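Section 4. Moving an existing installation to a new computer

Use this section if Trostamis is already running on one computer and you want to carry on with the same archive on another. If you are installing for the first time, go back to Section 2.

The move has two parts. You first make a transfer file on the old computer, then you load it on the new one. Your scanned pages, tags and folder names all go across. Printer settings do not, and have to be entered again (see Section 6).

4.1 Before you start

You will need:
the licence key from your Grestitz account page
an external drive with at least 70 GB free
the administrator password for both computers

Both computers must have Trostamis 47 or later. The version number is shown under Help, then About. If the old computer has an earlier version, update it first and restart it.

CAUTION: Do not uninstall Trostamis from the old computer until you have finished step 14. Uninstalling releases the licence and removes the index. The pages themselves stay on the disk, but without the index they have no titles or dates.

4.2 Making the transfer file

1. Close any open documents and wait until the status bar reads Idle.
2. Plug in the external drive.
3. Choose File, then Transfer, then Create.
4. Select the external drive as the destination. Do not choose a network folder.
5. Tick Include deleted items if you want to keep the contents of the bin.
6. Type a password for the transfer file and type it again to confirm. Grestitz cannot recover this password.
7. Click Start.

An archive of 2,142 documents took 74 minutes on our test machine. Large colour scans take longer than black and white text. The progress bar may stop moving for several minutes near the end, while the file is checked. Leave it alone during this time.

8. When the message Transfer file complete is shown, click Close and eject the drive.

NOTE: If the message Source changed is shown instead, a document was added while the file was being made. Turn off any watched folders and repeat from step 3.

4.3 If the old computer will not start

You can still recover the archive from the old hard drive, provided the drive itself is sound. Shut down the computer, unplug it from the mains and take off the side panel. If you are not used to working inside a computer, ask a repair shop to do this part. 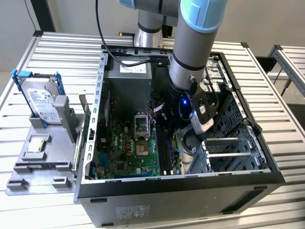
Fig. 4-1. Desktop tower with the side panel removed.

Connect the old drive to the new computer with a suitable adaptor, then choose File, Transfer, Recover from disk. Trostamis looks for a folder named Vustudier Data. This was the name of the product before it was changed, and the folder has kept it. Select the folder and carry on from step 11 below.

CAUTION: Recover from disk only reads from the old drive. If Windows offers to format or repair the drive when you connect it, click Cancel.

4.4 Loading the archive on the new computer

9. Install Trostamis as described in Section 2, but skip the welcome tour.
10. Plug in the external drive, choose File, then Transfer, then Load, and enter the password from step 6.
11. Choose where the archive is to be kept. The default is your Documents folder. Folders that are copied to an online storage service are not supported.
12. Click Start and wait for the message Archive ready.
13. Enter your licence key. The old computer will change to read-only the next time it goes online.
14. Search for three or four documents you know well and open each one. Check that the tags are present.

If you had the Lapointe address book add-on, install it again now. Its entries are in the transfer file and will appear once the add-on is opened.

4.5 Drives and storage

The archive can be kept on an internal hard drive or a solid state drive. Searching is quicker on a solid state drive. Once the index has been built, opening single documents is much the same on either. Keep a second copy on a separate drive, and do not use the transfer file as your only backup.
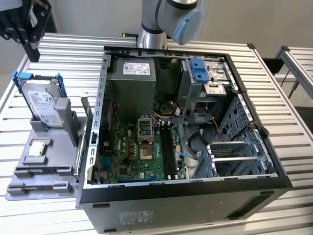
Readers' comments on this section

Lapointe user, Nov 22, 2022: Please put the bit about watched folders before step 1. I got Source changed twice and only found the note after the second go. Also, step 13 doesn't say how long the old computer stays read-only, and I'd like to know before I give it away.

Reply from Grestitz support: It stays read-only until you uninstall. The note on watched folders will be moved in the June edition.

4.6 After the move

Turn your watched folders back on under Settings, then Input. Check each path, as drive letters often differ between computers. Then go to Section 5 to set up automatic backup.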